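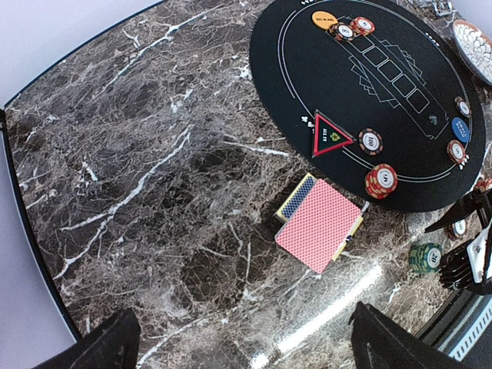 Poker mat, blind buttons and chips on a brown marble tabletop.

Protecting and Cleaning a Marble Table Used for Cards and Games

Category: Home Care > Stone and Hard Surfaces > Tables
07/12/2023 | 2614 views | 30 shares

Marble tables are frequently placed in living rooms and dens, where they serve for meals on some evenings and for cards on others. The material is strong under an even load but marks more easily than most owners expect. The guidance on this page covers the preparation of a marble table before a game, the care of the mat and chips, and the cleaning of the surface afterward. It applies to natural marble with a polished or honed finish. Owners of cultured marble or printed laminate should follow the instructions supplied with the table.

Before the game

Wipe the whole tabletop with a soft, dry cloth. Grit is the main cause of fine scratches on polished stone, and a grain of sand held under a mat will be rubbed against the surface each time the mat moves. A second pass with a barely damp cloth is recommended, followed by drying with a clean towel.

Inspect the underside of the mat as well. Crumbs collect on rubber backing and are easily missed. A mat that has been stored on a floor or in a garage should be brushed off outdoors before it is brought to the table.

A mat smaller than the table leaves part of the stone exposed. On dark brown marble with white veining, a dull ring left by a glass is most noticeable where light reflects from the polish, and it may go unseen until the lamp is switched on. Drinks should therefore be placed on coasters or, preferably, on a side table. Wine, citrus juice, cola and tomato sauce are acidic and can etch polished marble within minutes. An etch mark is a change in the stone itself and will not wash off.

Place the mat so that it lies flat, without folds. A mat that has been rolled tightly may be laid face down for a short time, with a book on each end, until it relaxes. Double-sided tape should not be used on marble. The adhesive can darken the stone and is slow to remove.

Choosing a mat

Mats with a natural rubber or foam backing hold well on polished stone. Some colored rubbers, however, can transfer dye to light marble if left in place for long periods. The Prumano round mat was used on the test table at our Zolum workshop for 24 hours and left no visible trace, although the same result cannot be promised for every stone. Owners are advised to test a new mat in an inconspicuous corner overnight before leaving it out for an evening.

Black mats with white printing are practical for reading suits and betting lines, but they show lint readily. A clothes brush kept with the mat will deal with this in a few strokes. Adhesive lint rollers are less suitable, as they may lift the printing over time.
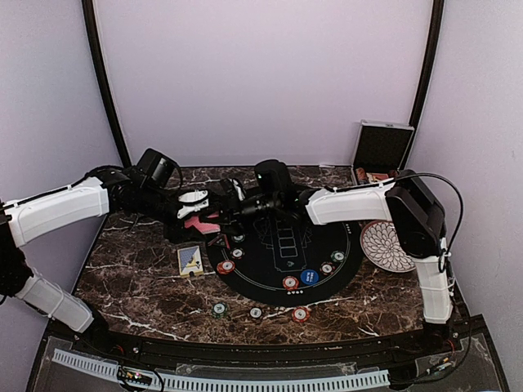 Chips that stray from the mat onto bare stone should be picked up and not slid back. Composite chips are light and seldom do harm on their own, but their molded edges can carry grit. Heavier ceramic or metal-core chips deserve more care, particularly near the rim of the table, where marble is thinnest and most likely to chip. Stacks that overhang the edge of the mat should be moved fully onto it.

Playing cards are best kept off bare stone altogether. Polished marble offers no grip, and players tend to bend the corners of a card when lifting it. Dealing over the mat prevents this and extends the life of the deck. Keep the card box on the table during play so that the deck can be returned to it promptly – loose cards absorb moisture and warp.

Cleaning the table after play

1. Remove the chips, markers and cards first, then lift the mat straight up. Do not drag it.

2. Brush crumbs into a dustpan with a soft brush. A vacuum cleaner may be used with the brush attachment only.

3. Mix a few drops of pH-neutral dish soap into a bowl of warm water. Wring the cloth until it no longer drips.

4. Wipe in overlapping strokes, finishing with the rounded edge and the underside of the rim, where sticky fingerprints gather.

5. Rinse with a second cloth and plain water. Soap left behind forms a dull film.

6. Dry at once with a microfiber towel.

Vinegar, lemon, bathroom descaler and abrasive powder must never be used on marble. Glass cleaner containing ammonia will dull the polish with repeated use. A neutral stone cleaner such as Cudau may be substituted for dish soap, following the dilution given on its label.

Cleaning the mat

Most cloth-topped mats can be spot cleaned with lukewarm water and a little mild soap. Blot the mark – do not scrub – and allow the mat to dry flat, away from radiators. Machine washing is suitable only where the maker permits it. Printed lines and card outlines are the first parts to wear, and hot water hastens the process.

Store the mat rolled with the printed side outward, loosely, inside a cotton bag or cardboard tube. Folding leaves a crease that rarely disappears.

Cleaning chips and markers

Chips collect oil from the hands and should be cleaned from time to time. Use a soft toothbrush and cool soapy water for plastic and composite chips, and work on a few at once so that none are left to soak. Chips with paper or foil labels in the center should be wiped with a barely damp cloth and kept out of the bowl. Dry each chip on both sides before stacking. Moisture held between two chips can cause the labels to lift.

Dealer and blind buttons, along with "all in" markers, are commonly overlooked. They pass through as many hands as the chips and may be cleaned in the same manner, provided that the lettering is not a sticker.

Sort the chips by color before returning them to the case or rack. It is easier to notice a missing chip at this stage than at the start of the next game.

Sealing the marble

Marble used regularly for meals or games should be checked for absorption every few months. Place a teaspoon of water on the surface and leave it for 7 minutes. If the stone has darkened beneath the water, the seal has worn and should be renewed. A penetrating sealer such as Van Acker Stone Guard is applied with a lint-free cloth to a clean, dry table, and any excess is wiped off before it dries. The table should then be left unused for 24 hours.

Sealing slows staining. It does not prevent etching, and the advice on coasters continues to apply to a freshly sealed table. Deep etch marks, cracks and chipped edges should be referred to a stone restorer.

Tagged: marble, table care, game room, stain prevention, storage

Comments (4)

stonecrop_lane
Could you say whether a felt cloth under the mat is any use? Our table is honed and the mat slides quite a bit.

Editorial Desk
A felt cloth is likely to increase sliding. A thin sheet of open-weave rug gripper, removed after each game, is a better choice on honed stone. Please test it in a corner first.

MapleHill4
Learned about the lemon the hard way back in May. Two pale rings right next to where the dealer sits. The restorer got them out but it was not cheap.

deuces_and_treys
The toothbrush works well on the edge spots. I also dry mine on a dish rack, standing up between the plate slots. It takes over 30 minutes but no water gets trapped.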